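Manipulation & Grasping > Papers and Results
Thread: Trovwood tidy-up result - does the headline number mean anything?

purken_fan
Posted Tuesday

I read the Trovwood write-up over the weekend and I'm less impressed than most of you seem to be. The claim is that a policy trained on 2,323 demonstrations can clear soft toys off a bed and into a basket, and that it carries over to toys it wasn't trained on. Fine. But the test is 126 trials with a toy set of 9, all plush. A plush toy is about as kind an object as you can hand a gripper. You can be way off on the grasp point and the thing squashes to fit.

Look at how much give there is in this one. The yellow part is bulging out between the fingers.

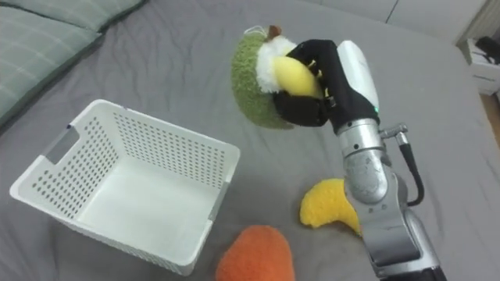 Re: Trovwood tidy-up result

slowgripper
Posted Tuesday

Soft doesn't mean easy. Fuzzy stuff has no clean edge for the depth camera and it changes shape when you squeeze it. Our lab does much better on rigid blocks. Also that sheet is wrinkled all over, so you don't even get a flat surface to work from. I'd call that a fair test.

purken_fan wrote:
> You can be way off on the grasp point

You can be off and still pick it up, sure. Then you have to let go of it over a basket, and a bad grasp is where you pay for it.

Re: Trovwood tidy-up result

marulanda_mike
Posted Wednesday

Has anyone found where they say what counts as a success? I went through the paper twice. Section 4 says "object placed" and leaves it there. If a toy gets dropped from way up and bounces in, is that placed? If it lands on the rim and somebody nudges it, is that placed? The old Purken benchmark at least made you write that down before you ran anything.

And the basket is a big open target. I'd want to see the same policy with something the size of a shoebox.

Re: Trovwood tidy-up result

slowgripper
Posted Wednesday

There's a definition in the appendix, first page, under "Scoring." Toy fully inside, gripper open, no human contact. It's short but it's there.

Re: Trovwood tidy-up result

marulanda_mike
Posted Wednesday

OK, I missed that. Withdrawn. I still don't like it being in the appendix.

Re: Trovwood tidy-up result

rotura_dev
Posted Thursday

I work on Rotura, so I have a dog in this fight - we report on a similar task and our number is lower. My problem is with the resets. They say the start layout was "randomized," but a person did it by hand. People are bad at random. They put things down where the arm can reach.

Second thing is order. With the durian toy already in the basket and the banana bunch in the gripper, the next drop is a different problem from the first one. There's something in the way now. They pool every pick into one figure, so you can't tell if the later ones are worse.
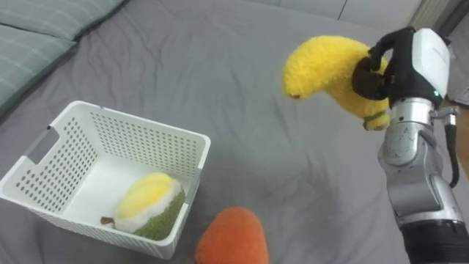
Photo: Trovwood project page, used with permission

I asked them in October for the results split by pick order. I got a polite reply and no table. I'm not saying they're hiding anything, but a split like that takes an afternoon.

Re: Trovwood tidy-up result

slowgripper
Posted Thursday

Agree on pick order. Disagree on resets, everybody resets by hand, including you.

Re: Trovwood tidy-up result

rotura_dev
Posted Thursday

We do, from a printed list of positions. It's dull work but you can repeat it.

Re: Trovwood tidy-up result

purken_fan
Posted Friday

So where I've ended up: the scoring is OK, the toy set is too friendly, and the pooled number should be split. I'd also like 40 trials with something that isn't plush. A hairbrush, a paperback, a sock. If it holds up on those I'll come back here and say so.

Re: Trovwood tidy-up result

slowgripper
Posted Friday

A sock is softer than any of the toys. Pick a side.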